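Contents > Part Two: Goods In and Goods Out > Chapter 14

Filed under: Storeroom and Packing Skills

Chapter 14
Trays, Bins and Small Boxes

Chantelle Sibiya

Small goods get lost more easily than large ones. A packet that slips behind a carton may stay there until the next stock count. At the Koech warehouse in Catano, the March count turned up 76 missing items, and most of them would have fit in a coat pocket.

This chapter deals with the shallow tray and how it is used at a packing table. You will learn how to place a tray, how to load it, and how to check it before it leaves your hands. Section 2 covers labels.

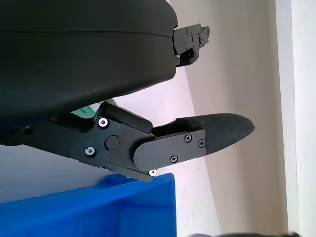
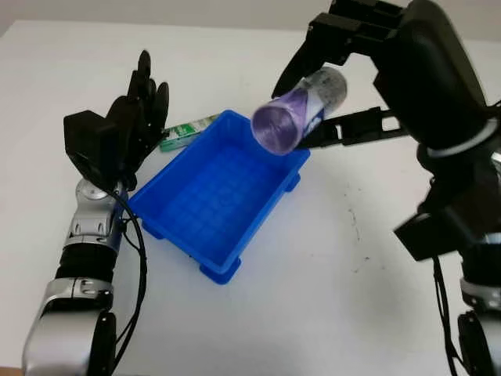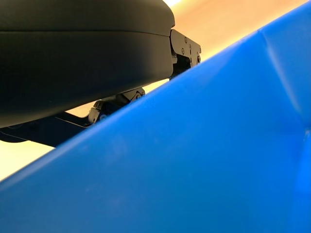 Figure 14.1. Work at the packing table. The middle view shows the blue tray, with a small green and white box lying behind its far rim.

Start with the tray. Look at the floor and the corners before you put anything in it. A ribbed floor can hide a loose label or a thin card, so run your hand across it.

Next, look at the table. Goods waiting to be packed should lie where you can see them from your usual place. Move anything that sits close behind a rim.

Key terms: rim, tray floor, staging area, count sheet.

Before you read on, list the small goods you handled this week and write down where each one was kept.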